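# Loose CPUs: sorting, storing and posting

Questions we get at the Clutholm parts bench about bare processors. Last updated September 16, 2021.

**Do I need a tray, or will a bag do?**

A bag is fine for one chip going across town in someone's jacket. For anything longer, or more than one chip, use a tray with separate pockets. Chips that rub together in a bag get chipped corners and scratched contacts.

**Which way up should a processor sit?**

Metal lid up. Hold it by the edges of the green board and lower it in level. If one corner rides up on the rim, lift it out and start again. Don't press on the lid to seat it.

**What if mine has pins underneath?**

Then it needs a pocket deep enough that the pins don't carry the weight. The Flerlow trays are too shallow for this. Ask for the Kurden insert, or push the pins gently into anti-static foam.

**Can I print my own tray?**

Yes. Plenty of members do. Measure the chip with calipers and leave a little clearance on each side, or you'll be prying it out with a fingernail. Raised walls around each pocket are worth the extra filament. Ordinary plastic isn't anti-static, so a printed tray is okay for sorting at a grounded bench but not for long storage. For that, use a proper anti-static clamshell.

**Can I mix models in one tray?**

You can, but label the pockets. Two generations can share a lid shape and fit different sockets. The model is normally marked on the lid, and it's hard to read once somebody has smeared old thermal paste over it.

**How do I get old paste off?**

Isopropyl alcohol and a lint-free cloth. Wipe from the outside toward the middle so the paste doesn't go over the edge. Do this before the chip goes in the tray. We spent most of a July evening picking grey paste out of pocket corners with toothpicks.

**Should I fill every pocket?**

No need. Leave a gap next to anything you'll be lifting out often, so there's room to get at the sides.
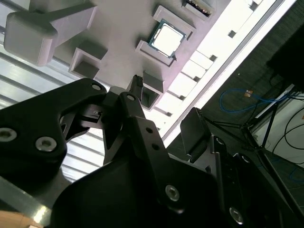 Kumaresan Hegde would add that you should look at the contacts before a chip goes down, every time, as he once tested a whole batch twice over a bit of lint on one gold pad.

**What does a small mark near one corner mean?**

On many processors a mark at the corner shows orientation and lines up with a matching mark on the socket. Put all the chips in the tray facing the same way and you'll save yourself some turning later. If the mark wipes off, it was dirt.

**How many can I drop off at once?**

Up to 100 without asking. For 500 or more, email Randa Twal first so there's shelf space. The largest lot we've had was 1,687 and it blocked the hallway for two weeks.

**Do you post chips out?**

Within Canada, yes. Each one goes in a clamshell, then an anti-static bag, then a box with padding on all sides. We don't post sorting trays, and we don't take cheques.

**Who do I ask about something not covered here?**

Widad Awad for intake and labels, Otakar Slanina for anything to do with printing. Both are in on Thursday evenings.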